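Chutima Thepsuriya
January 20, 2020

1/ Monday, day off, and I have finally made my peace with the glass pour-over. It only took 343 cups of coffee (yes, I kept a tally on the fridge, please be kind to me).

2/ My big mistake was grabbing filters straight off the stack. They cling together like wet leaves and you end up brewing through two of them and wondering why it takes all morning!

3/ So now I open each one up with my fingers first, a nice wide cone, and give the crease a good press. Brown paper for me, always, I just like the look of it in the glass.

4/ Then one goes in the mouth of the coffee maker and any extra waits on the table. I put the botanical-print cover on for the winter and it makes the whole business feel a bit like a garden.

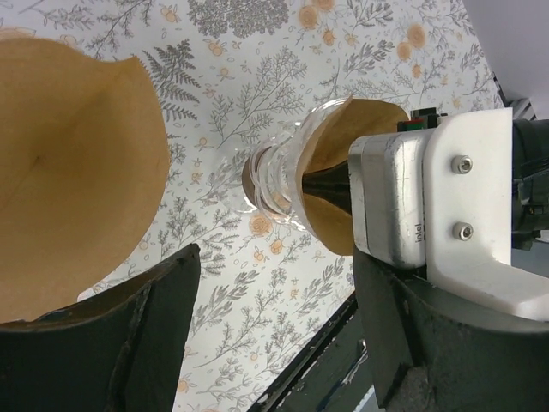 5/ Next, rinse the paper with hot water and tip that water out before the coffee goes in. My beans this week are the Ruangrit ones, ground a little coarser than I used to, and oh, they smell wonderful.

6/ If anyone has a good way of storing filters so the rims stay neat, tell me! Mine live in a drawer with the tea towels and it shows.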